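Kistwood Technical Institute
Introduction to Robotic Manipulation
Course Handout: Comparing Grippers and Camera Positions on a Food Assembly Task

Purpose of this handout

This handout supports the laboratory unit on end effectors and viewpoints. It sets out the task used in the unit, the conditions under which grippers are to be compared, and the form in which results are to be reported. Students are expected to have read it before their first bench session and to bring a copy with them. Safety rules for the laboratory are issued separately and are not repeated in full.

The unit was revised in March. Students who hold an earlier copy should discard it, as the scoring rules have changed.

1. Background

A gripper is often chosen from a data sheet that lists stroke, payload and closing force. These values are useful, but they say little about how a given pair of fingers will behave on an object that is soft, thin or uneven. Food assembly brings all of these properties together in a small space. A bun is bulky and light. A leaf is thin and has no fixed shape. A stack of slices may hold together as one body or may separate when squeezed from the wrong side.

The same point applies to cameras. A fixed camera beside or above the table gives a steady view of the whole layout, and positions measured in one trial may be compared directly with those in the next. A camera at the wrist gives a close view of the fingers and whatever is near them, but that view changes with every movement of the arm, and the object in hand may hide a good part of the table. In this unit neither camera is treated as the correct one. The student is asked to state which information came from which view.

2. Equipment

Each bench is provided with one arm, one fixed camera and one wrist camera. Two sets of fingers are supplied. The first, referred to in this course as the Patton set, has stiff, flat faces. The second, the Wannasri set, has compliant faces. Both fit the same mount and are changed with the power off. Trials are recorded with Plilell, the logging program installed on the bench computers. Plilell stores the two camera streams together with the commanded finger opening and the arm position.

Students should confirm that both streams are being written before the first trial. A trial with only one stream may be described in the report but may not be scored.

3. The workspace

Ingredients are laid out on both sides of a central tray, and the sandwich is assembled in the front part of the tray. Clear plastic rails and strips divide the table at the sides. They are easy to overlook when planning an approach, particularly for students who rely on automatic segmentation, and their positions should be entered by hand in the setup sheet.

The following views should be studied before Section 4.

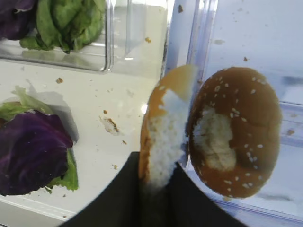
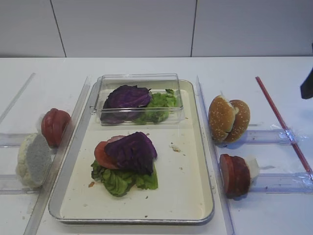
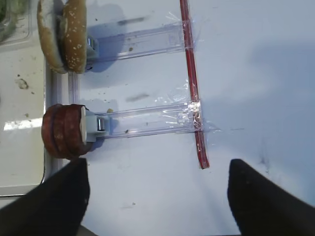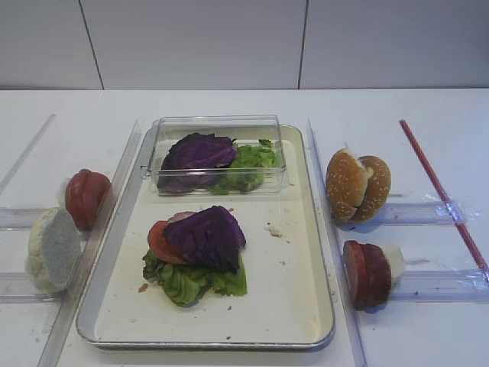
Figure 1. Views of the sandwich assembly bench. First and third: wrist camera. Second and fourth: fixed camera.

Three matters deserve attention in Figure 1.

First, consider what the wrist camera offers during a grasp. In the first view the two bun halves are held upright between the fingers, and the tilt of each half can be judged at close range. The partly built stack in the tray, on the other hand, must be checked from the fixed camera. A program that depends on the wrist view alone needs some other means of knowing where the stack is before it begins to place.

Second, consider the clear rails. The third view shows the two right-hand rails from close up, with the red rod taped across them. In the second view the same region is seen together with the tray and the ingredients on both sides. Students should mark the rail edges in each of these views and note where the marking was uncertain. Glints, faint shadows and gray smudges on the white surface are common sources of error, and a smudge is easily marked as an edge.

Third, consider overlap within the stack. In both fixed views the purple cabbage leaf lies over the tomato slice and covers most of it. A detector that reports a missing tomato in such a case has made an error of a well-known kind, and the report should record it as an occlusion error. It is not to be charged against the gripper.

4. Procedure

4.1 Fit the first finger set and run the homing routine. Check that the fingers close evenly.

4.2 Place the ingredients at their stations and complete the setup sheet. Save one still from each camera.

4.3 Run 15 grasp trials on the bun with the first finger set. Each trial consists of an approach, a close, a lift, a hold and a return to the station. Command the same approach path throughout.

4.4 Repeat the trials with the sliced sausage stack, then with a single leaf of lettuce.

4.5 Change to the second finger set and repeat steps 4.1 to 4.4. Do not adjust the cameras between sets. If a camera is moved by accident, save a new still and write the trial number beside it.

4.6 Restore the bench to the state shown on the setup sheet. Empty the crumb tray and wipe the finger faces.

The hold in step 4.3 lasts 2 seconds. An object that slips but remains between the fingers at the end of the hold is scored as a partial success. An object that leaves the fingers at any point before the return is scored as a failure, even where it lands at its own station.

5. Choice of closing force

Closing force is set in the controller on a scale that begins at zero and ends at 500. The scale is a controller setting and has no physical unit – it should never be reported in newtons. The starting value for all objects is 111. Students may raise or lower the setting once for each object, after the first trial, and must keep the new value for the remaining trials with that object. The reason for the change should be given in one sentence.

A higher setting often improves the hold on a stiff object and spoils the hold on a soft one. With a bun held on edge, too much force may tilt the halves against each other. With a stack of slices, the direction of closing matters as much as the setting. Fingers that close across the flat ends press the slices together. Fingers that close on the rims may allow a slice to turn out of line. Students should state the closing direction for every object.

6. Points for discussion

The following points will be taken up in the seminar. Brief written notes should be prepared on each.

Describe one case in which the fixed camera supported a different score from the wrist camera, and explain how the difference was settled.

Compare the space that each finger set requires on the two sides of an object. The items standing near the rails leave limited room for an approach from some directions, and a wide opening may be of little use there.

Discuss whether the order of the two finger sets could have affected the result. Leaves soften with handling, buns shed crumbs, and the operator becomes more practiced. Suggest one change to the procedure that would reduce this effect without lengthening the session.

Consider a thin rod taped across a pair of clear rails. State how it should be entered in the collision model, and whether a single box around the rod and tape would be acceptable for the motions used in this unit.

7. Report

The report should not exceed four pages, excluding the setup sheet and stills. It should contain a table of scores for each object and finger set, a statement of the force settings and closing directions, and a short account of errors grouped under grasp, placement and perception. Failures must be reported in full. A report that lists only successful trials will be returned unmarked.

Stills should be labeled with the camera position and trial number. Cropped stills are acceptable provided the full version is included in the Plilell folder.

Reports are due on 22nd April. Late reports are handled under the general rules of the Institute. Bench logs must remain in the shared folder until marks have been released.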